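Forka's new charcoal barbecue goes on sale in May

I've been waiting for this one since last summer, so forgive me if I sound a bit giddy. Forka has finally put a date on the Duan, its first charcoal barbecue with a proper lift-up ash drawer, and it'll be in the shops in May (no exact day yet, I did ask!).

It comes in 2 sizes. The smaller one feeds a family of four without a squeeze, and the larger has a side shelf that folds down when you want to wheel it through a gate. Both have a lid thermometer that goes up to 300 degrees and a grate you can set at three heights. 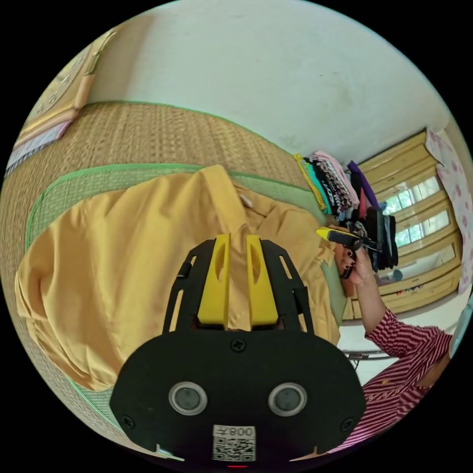

The price is what got everyone talking at the Wistano garden show, where I had a quick go on the bigger model. Forka wouldn't give me a figure, but the chap on the stand said it would sit below the old Skustine kettle, which I still use most weekends and which has lost a wheel.

My only grumble is the handle. It's metal, and on a long cook I'd want a glove on before going anywhere near it. Spare grates can be ordered from the same day, with delivery in 72 hours.

April 2024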